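Home Cells Checklists Parts Contact

PC Disassembly Cell, Grekis Line
Weekly inspection checklist, with comments
Filled in by: Ibrahim Lawal, Monday, first shift
Cycle counter at start: 3,113

Before anything else: lock out, tag, wait for the arm to settle, then go in. I love this cell and I still don't put a hand in it live.

1. Table and extrusions
[OK] Slots clear of screws and clips
[OK] Table bolts at witness marks
Comment: Vacuum the slots between the aluminum extrusions end to end. A case screw that drops in there will find its way under a chassis sooner or later, and then every taught point in that tower is off by a hair.

2. Gripper and fingers
[OK] Finger bolts tight
[OK] Tips free of chips and burrs
[WATCH] Left finger pad, light wear on the inside face
Comment: The new black fingers are terrific — slim enough to work down among the memory slots, and they have held their setting since the January swap. Check the tips with a fingernail as well as a light. Swap the pads at the next stop if the wear reaches the line.

3. Reach check inside the chassis
[OK] Approach over the memory banks
[OK] Clearance to the raised socket lever
[OK] Clearance to cables on the slot side
Comment: Run this at slow speed with the enable switch in your hand. With the processor out, the pin field in the socket is bare, so the approach height matters a lot. Use program 627, not the old one. 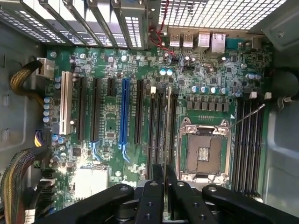
Keep the cables in mind too. Every donor tower is wired a little differently, and a power bundle that springs up can snag a finger on the way out. If a loop stands higher than the slots, tuck it down before you release the cell. I'd like us to add this to the loading card.

4. Wrist camera
[OK] Lens clean
[OK] Mount screws tight
[WATCH] Glare on bright boards
Comment: Reflections off the board still wash out parts of the view. The locate step passed on all tries today, but please turn the lamp down one notch before you touch the vision settings. Last time somebody did it the other way and it took me an afternoon to get back!

5. Parts fixture
[OK] Drive holder
[OK] Card holder
[OK] Processor pocket
[OK] Memory grooves
[FIXED] Fixture was sitting slightly proud at one corner. Cleaned under it, reseated, rechecked.
Comment: Check the fixture with real parts in it. Empty pockets always look perfect. Load a drive, a card, a processor and the memory, then jog to each pickup point and look from two sides.
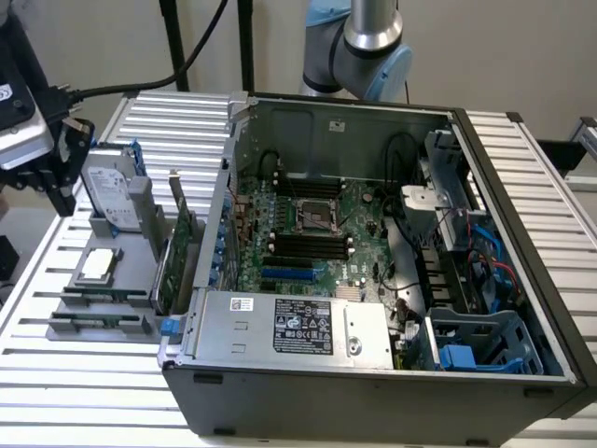

Seat the drive all the way down in its holder, rail included. If it leans, the fingers close on the edge of it and the force reading jumps. Our limit is 236 on the controller scale, and a good pick stays well under it. The memory grooves are my favorite bit of this cell. Clandmont cut them for us and they've needed no rework at all.

6. Tool cable and arm
[OK] No rubbing at the wrist
[OK] Slack good at full reach
[WATCH] Cable tie near the tool getting brittle
Comment: Move the arm through its full path and watch the cable the whole way, especially behind the case. Spare ties are in the Munshi cabinet, second drawer.

7. Safety circuit
[OK] E-stop, both buttons
[OK] Door switch
[OK] Enable switch, all three positions
Comment: Reset was clean each time. Write the result down even when it's boring.

Open items
— Pads for the left finger, Drusau order 655, not in yet
— New cable tie at the tool
— Loading card: add a line about tucked cables

Cell released to production 9:40 a.m. She's running beautifully, go have a look.

4 comments 11 shares

Grekis Line Maintenance | Contact the cell desk | Back to top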